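2024-11-25

# What I Went to Jirnden to See

I have been to a fair number of factory open houses, and I usually come home with a tote bag and a headache. The one at Stekereck's lab in Jirnden sent me home thinking about my grandmother's kitchen, and I'd like to say a few words in defense of that kind of afternoon.

The room had the feel of a workshop on a busy day, cables on the floor and all, and in the middle of it was a long table covered in brown paper with kitchen things set out on it. I had driven 26 miles expecting welding sparks. What I got was a big silver arm with pale blue joints and a black two-fingered gripper, at work over a white tray, and I'll confess I pulled up closer than I needed to.

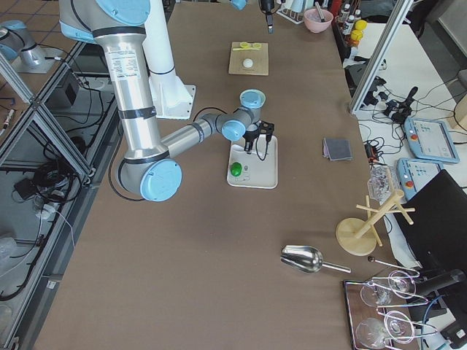

Does a household robot have to be fast to be worth having?

Speed matters much less than people think, and a slow machine that puts the cup back where it belongs would be welcome in most of the homes I know.

I say that as a person who has heard plenty of sneering on the subject. A man near me in the crowd muttered that his toddler could do better, and maybe so, but his toddler has had a great deal of help. We forget how long it took us to learn to set a table – and how patient somebody was while we did it.

What won me over was how ordinary the props were. Back in April I sat through the Tlapale show, where everything was a matching gray cube, and I couldn't tell you one thing about it now. In Jirnden there was a cutting board with lemon slices and a toy bun on it, and a tray with a rabbit saying "hi~" in one corner. Kitchens look like that. If these machines are ever going to be any use to us, they'll have to get along with our rabbit trays.

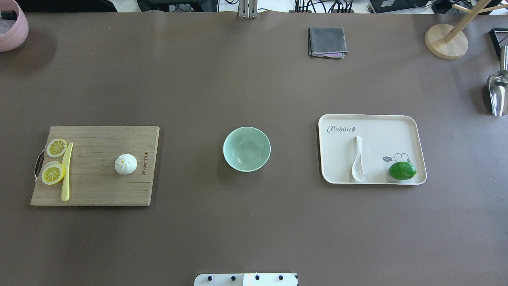

*The table at Jirnden, set with board, bowl and tray.*

I do have a complaint, and it's for the organizers. We had three minutes each at the rail, which is no time at all, and the handout was written for engineers. Plunda, the supply firm that shared the open day, at least had a person at the door answering plain questions in plain words. More of that, please! The folks who'll live with these arms someday are mostly folks like me, and we ought to be let in early, while there's still paper on the table.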